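Subject: Re: [grillthorpe-build] Counter layout for the simulation room

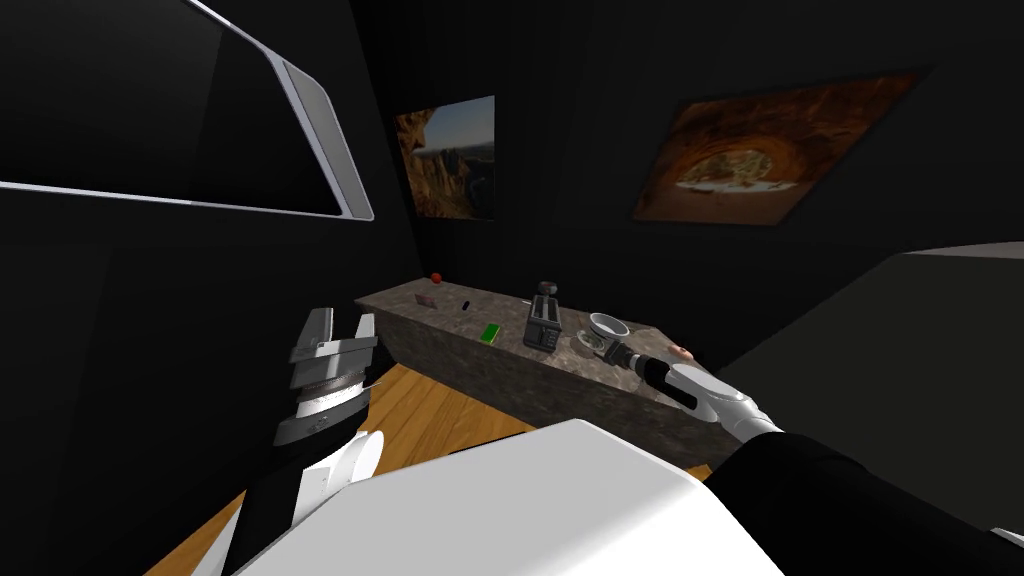 Counter scene from the robot's viewpoint, both arms raised.

Dear members,

I write in reply to Mr. Higuchi's message concerning the simulated counter, quoted in part below.

Yuto Higuchi wrote:
> The workshop arms will not be ready for power until the new
> shoulder brackets arrive from Britaretti. I would ask that the
> simulation group settle the counter layout in the meantime, so
> that the first scripts can be tested before anything moves on
> the bench. Two points need an answer. Is the room lighting
> final? And can the right arm reach the bowl without passing
> over the toaster?
> Members who run the scene at home have also asked which
> version they should be using.

On the first point, the lighting is not final. The room is at present very dark, and the far wall and the front of the counter are difficult to read. Mr. Illés has prepared a brighter setting, which will be issued with the next scene file. Members are asked not to adjust the lights in their own copies, as results from differently lit rooms cannot be compared.

On the second point, the right arm can be brought to the bowl from the front. In the view attached to this message the black end tool is held just above the stone, in front of the bowl, with the toaster farther to the left. The left gripper is open and empty, and remains off the left end of the counter. We propose to adopt this as the standard starting position. Ms. Tóth will circulate the joint values to those maintaining scripts.

The small round item in front of the bowl is closer to the tool than we would wish. It will be moved back in the next file. The red ball, the flat block and the green item will keep their present places, and the framed pictures on the back wall will also stay, as two members use them to check camera direction.

As to versions, the current scene is number 33. Anyone working from number 12 should discard it, because the counter height in that file does not match the bench in the workshop. The bench surface has been measured again at 800 millimeters from the floor, and the current scene follows that figure. Ticket 1407, on the slow start of the Sterkura controller, remains open and does not affect the layout.

Objections to the starting position should be sent to this list before the end of March. If none are received, Ms. Bianchini will lock the scene file and post the download location in the members' area. Questions about running the scene on a home computer should be addressed to Ms. Tóth directly, with the error log attached.

Respectfully,

Ho-yin Poon
Simulation Coordinator
Grillthorpe Shared Workshop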